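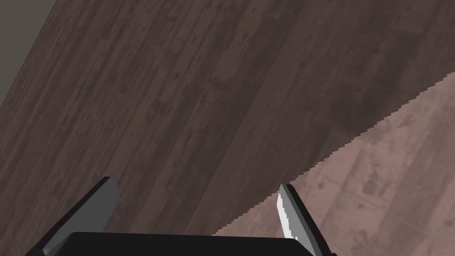 Ticket 3770
Product: Postano desktop, with Unasby label printer
Site: Clullstead, mail room
Opened by: Irina Toma
Assigned to: Bethel Ejigu, then Hagos Weldu
Status: Closed, with reservations
Summary: Printer feeds blank labels between good ones, then stops with error 903

Original report (Irina Toma)

Since the December update the Unasby prints a good label, pushes out 3 blank ones, prints another good one, and so on until it gives up with 903. The manual says 903 means "media fault, check media." I have checked media. I have checked it more often than I have checked my own mail. We buy Tufa labels in boxes of 2000 and at this rate most of the box goes in the recycling.

Before you ask, the printer has been turned off and on. I would also like it noted that the release notes for the update say "improved label handling," so I have my own theory about where the fault is.

Reply (Bethel Ejigu)

Thanks, Irina. I'm not ready to blame the update yet. Blank labels between good ones usually mean the printer can't find the gap between one label and the next, and it does that on old software too. I'd like you to go through the steps below in order and write down what you get, even if it's the same as before. Please don't skip to the reinstall.

Steps tried at the site

1. Printed the built-in test page with the data cable unplugged.
Result: one good label, blanks, one good label. So the printer does it all by itself. I was hoping it wouldn't, as this lets Postano off the hook for the moment.

2. Cleaned the gap sensor with a dry cotton swab, and then with the alcohol wipe that came in the box.
Result: the swab came out gray. Test page looked better for four labels and then went back to its old ways. I don't count that as a fix, whatever the knowledge base article says.

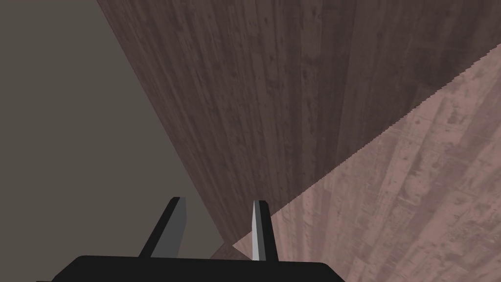 3. Ran the automatic calibration from the front panel (hold Feed until the light blinks twice).
Result: it fed a long strip, beeped and said it was ready. It was not ready. Same blanks.

4. Ran the calibration from inside Postano, under Devices.
Result: "Calibration successful." Same blanks. I'd like to know what that message is based on.

5. Swapped in the spare roll from the cabinet, which is an older Tufa roll.
Result: no blanks. Printed the whole morning batch on it without a stop.

Reply (Bethel Ejigu)

Step 5 is the useful one. If the old roll works and the new roll doesn't, then either the new roll is different or the printer is reading it differently. Could you measure the gap on both with a ruler?

Reply (Irina Toma)

Measured. The gap on the new roll is narrower. You can see it without a ruler if you lay the two strips side by side. The part number on both cores is the same, so I don't see how I was supposed to know.

I asked our supplier. Cledwyn Parry, who answered, told me the labels are "functionally identical." I sent him a strip of functionally identical blanks.

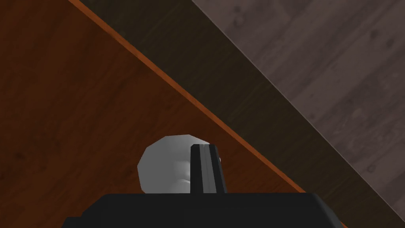

Can I keep using the new rolls if I set the label length by hand?

You can, as long as automatic calibration is turned off as well. With it left on, the printer measures the roll again each time the cover is closed and throws away whatever you typed in.

Escalated to second line (Hagos Weldu)

I've read the thread. I agree the roll is part of it, but I don't accept that it's all of it. A narrower gap should still be found at normal sensitivity. I suspect the update put the sensitivity back to its default. Irina, please open Devices, Advanced, Media and tell me what the slider says. Don't move it yet.

Reply (Irina Toma)

It says "Low." Tsehay Mamo set this printer up and has it in her notes as "High." She didn't change it and neither did I.

Reply (Hagos Weldu)

Then please do the following with the new roll loaded:

a. Set sensitivity to High and press Save. Close the window and open it again to see that it stuck.
b. Turn off automatic calibration.
c. Type in the label length and gap from your ruler.
d. Print ten labels, open and close the cover, and print ten more.

Result (Irina Toma)

The slider didn't stick the first time. Second time it did. First ten labels fine, second ten fine, no 903. Ran the afternoon batch on the new roll with no blanks. 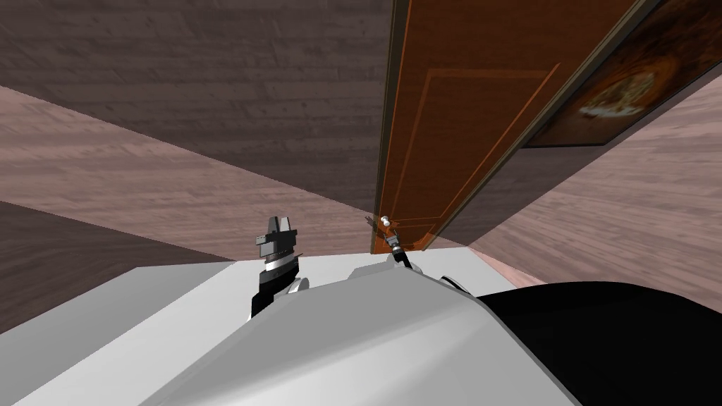 Wooden door, with the white handle near its bottom corner.

Closing note (Hagos Weldu)

Cause: narrower gap on new label stock, together with sensor sensitivity set to Low after the update. Workaround in place. I've asked for the release note to mention the reset. Setting the ticket to Closed.

Comment after closing (Irina Toma)

I'll go along with Closed, but please leave the thread where I can find it. The next update is already showing in the corner of my screen and I have pressed "Remind me later." Tsehay has written the settings on a piece of tape and stuck it to the lid.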